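I met the head nurse of the Plakerov clinic in January, in the break room, with two mugs of very strong tea between us. She has run measles catch-up shots in the valley for years, and I wanted to know how a small team reaches 900 kids spread over so many farms.

"We drive," she said, laughing. "That's the secret – we drive a lot." The clinic has two vans, both older than some of the nurses, and the farthest stop is 60 miles out. She keeps the route in a paper notebook and won't hear of changing it!

I asked about the parents who say no. She took her time with that one (I got through half a cookie). "Most of them aren't saying no. They're saying not today, I've got cows to feed, or my sister read something. So I go back. I went to one house four times, and the fourth time the grandma had the kids lined up on the porch."

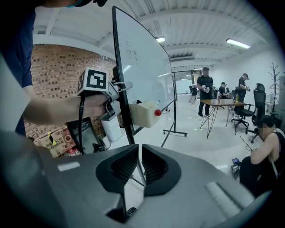
Keeping the doses cold

I had no idea how much of her day goes into refrigerators. The clinic's main one is at the back of the building, and the coolers get packed before sunrise. "If the power drops at night, my phone rings and I get up. My husband hates that phone."

Last summer they lost 200 doses when a storm took out the line to Ornance, the next town over. She still sounds sore about it. They have a generator now, paid for by the county after a lot of letters, and she made me go out and look at it. It's a nice generator!

What she'd like next is a second nurse on the Ornance route and a van with working heat. "Put the heat first," she told me, and went off to find her coat.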